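Seite drucken | Per E-Mail weiterleiten

Diese Website verwendet Cookies. Mit der weiteren Nutzung stimmen Sie dem zu. Einstellungen ändern

Zwischenbericht Arbeitspaket 4: Vorführung vor dem Fördergeber
August | Vitória Vieira

Gegenstand dieses Abschnitts ist die Vorführung des Greifsystems im Wohnlabor Gonuvthorpe, die laut Arbeitsplan als Nachweis für Meilenstein 4 vorgesehen war. Anwesend waren 31 Personen, darunter die Projektbegleitung des Fördergebers, zwei Vertreter des Anwendungspartners Hodico sowie Guo für die Softwareentwicklung bei Tridinier. Die übrigen Gäste kamen aus den assoziierten Einrichtungen und hatten kein Stimmrecht bei der Meilensteinbewertung.

Der Datenbestand zum Stichtag umfasst 909 Episoden. Davon wurden 180 nach der Umstellung der Greifersteuerung aufgezeichnet und sind in die aktuelle Modellversion noch nicht eingeflossen. Die Vorführung wurde deshalb mit dem vorherigen Stand durchgeführt. Dies war mit der Projektbegleitung vorab abgestimmt.

Der Ablauf gliederte sich in einen Einführungsvortrag (Beginn 9:30 Uhr), die eigentliche Vorführung am Tisch und eine Aussprache. Auf eine gesonderte Versuchsumgebung wurde verzichtet. Das Arbeitspaket fordert ausdrücklich den Betrieb zwischen Haushaltsgegenständen, und die Gäste sollten das System unter diesen Bedingungen beurteilen. 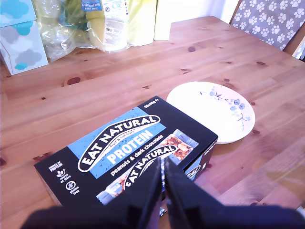

Die Annäherung an flache Objekte bleibt der Teil der Aufgabe mit dem größten Entwicklungsbedarf. Bei Greifhöhen knapp über der Tischfläche verdecken die Finger einen Teil des Zielobjekts, und die Posenschätzung muss aus dem verbleibenden Sichtbereich erfolgen. Für den liegenden Riegelkarton heißt das: Die Finger überlagern die Unterkante und damit einen Teil des aufgedruckten Riegels, während Schriftzug und blaues Feld mit der Aufschrift PROTEIN als Merkmale weiter zur Verfügung stehen. Erschwerend kommt die lackierte Kiefernplatte hinzu, deren Reflexe auf der rechten Seite hell ausfallen. Die dunklen Astlöcher führten in früheren Versuchsreihen vereinzelt zu Fehlsegmentierungen. Guo hat hierzu einen Filter vorgeschlagen, der im nächsten Berichtszeitraum erprobt wird. Eine matte Tischauflage wäre technisch die einfachere Lösung, würde aber die Aussagekraft der Ergebnisse für den Anwendungspartner mindern.

Der Teller wurde als Hindernis geführt und nicht als Greifobjekt. Sein Sicherheitsabstand ist in der Konfiguration fest hinterlegt. Hodico regte an, diesen Abstand künftig aus der Objektklasse abzuleiten, damit zerbrechliches Geschirr anders behandelt wird als Verpackungen. Der Vorschlag ist fachlich nachvollziehbar, erfordert jedoch eine Erweiterung des Klassenkatalogs und ist im laufenden Budget nicht abgebildet. Ein entsprechender Änderungsantrag wird derzeit vorbereitet.

Im zweiten Teil wurde die Entnahme aus offenen Gebinden behandelt. Sie unterscheidet sich vom Greifen einzelner Kartons vor allem durch den fehlenden Freiraum seitlich des Zielobjekts. Die Finger müssen von oben oder schräg von vorn zwischen benachbarte Packungen geführt werden, ohne diese zu verklemmen. Die zulässige Kontaktkraft wurde für die Vorführung auf den unteren Wert des freigegebenen Bereichs begrenzt, was die Zykluszeit verlängert.
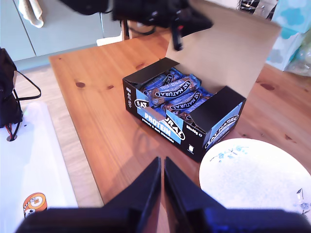 Tridinier · Abteilung Mobile Manipulation

Aus Sicht der Abteilung ist das offene Display der anspruchsvollere Fall. Die Riegel liegen dicht und einander überlappend im Karton, einzelne stehen nach hinten hin schräg auf. Eine einheitliche Greifrichtung lässt sich daraus nicht ableiten. Die rechts nach innen geklappte Frontlasche verdeckt zudem einen Teil des Inhalts, und die hochstehende Deckellasche begrenzt den Raum hinter dem Karton. Bahnplanung und Greifpunktauswahl laufen bisher getrennt. Für diesen Fall sollen sie zusammengeführt werden, damit Greifpunkte hinter einer Lasche gar nicht erst in die Auswahl gelangen.

In der Aussprache wurden folgende Punkte festgehalten:

Die Projektbegleitung wünscht eine getrennte Auswertung von Einzelkarton und Gebinde. Bislang werden beide unter der Kategorie Verpackung zusammengefasst. Die Trennung ist rückwirkend für den gesamten Datenbestand möglich und wird mit dem nächsten Bericht geliefert.

Hodico bittet um ein Abbruchkriterium für die Entnahme. Derzeit wird ein Versuch durch die Bedienperson beendet. Vorgesehen ist eine Kombination aus Zeitgrenze und Kraftschwelle; die Parameter sind noch festzulegen.

Mehrere Gäste fragten nach der Übertragbarkeit auf andere Produkte. Hierzu liegen keine belastbaren Ergebnisse vor. Die vorhandenen Episoden decken Kartons mit kontrastreichem Aufdruck gut ab, transparente Folienverpackungen dagegen kaum. Eine Ergänzung ist geplant, sofern die Laborzeiten in Gonuvthorpe verlängert werden.

Zum Mittelabfluss: Die Ausgaben für die Vorführung lagen im Rahmen der Planung. Reisekosten der assoziierten Einrichtungen wurden nicht aus Projektmitteln getragen. Bei den Personalmitteln besteht ein Rückstand, da die Stelle in der Datenaufbereitung später als vorgesehen besetzt wurde. Eine kostenneutrale Verlängerung wird zum jetzigen Zeitpunkt nicht beantragt.

Offene Arbeiten bis zum nächsten Bericht: Training mit den 180 neuen Episoden, Erprobung des Filters für die Tischoberfläche, getrennte Auswertung der Verpackungsarten, Entwurf des Abbruchkriteriums. Die Zuständigkeit für die ersten beiden Punkte liegt bei Guo, für die übrigen bei der Unterzeichnerin. Das Protokoll der Aussprache liegt dem Fördergeber gesondert vor.

V. Vieira

Newsletter der Abteilung abonnieren | Seite drucken | Per E-Mail weiterleiten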